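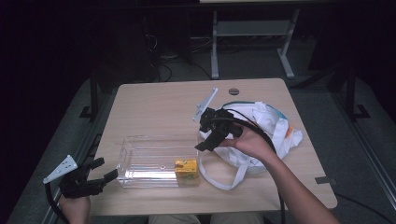
Two hand-held grippers, one clear plastic box, one little yellow carton. My afternoon from two o'clock onwards.

So the see-through stuff is finally getting its own post! I've been moaning since April about our policy (the one we call Cunau) and how badly it copes with clear plastic. Give it a mug and it's lovely. Give it a transparent box and it shuts its fingers on thin air, a good way off the wall, looking terribly sure of itself.

My hunch was that we'd been starving it. Our old set had 2,000 demonstrations in it and only 60 used anything transparent, so I've been recording more by hand, both grippers going, with the same few bits on the table and the clear piece turned a different way each time. I stop every 30 goes for tea (my wrists insist).
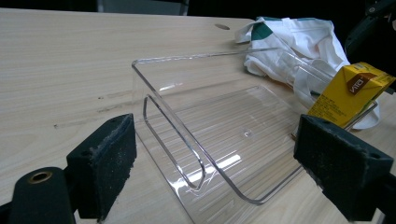

Acheampong reckons more demos won't fix it: the wrist view is mostly reflections, so the policy will just learn where our lamps are, and I ought to move the lights before recording another thing.

Which is annoying, as I'd thought much the same in the bath. I did try a small run last month with the blinds half down, and the grasps got worse by around 15 per cent, but that was on the old set, so who knows. Next I'm going to train two copies, one with fixed lighting and one with the lamps shuffled between goes, and test both over at the Praleck room where the light is horrible all day long. If the shuffled one wins I owe somebody a cake.

Numbers when I have them. The training queue is long this week and I'm near the bottom of it.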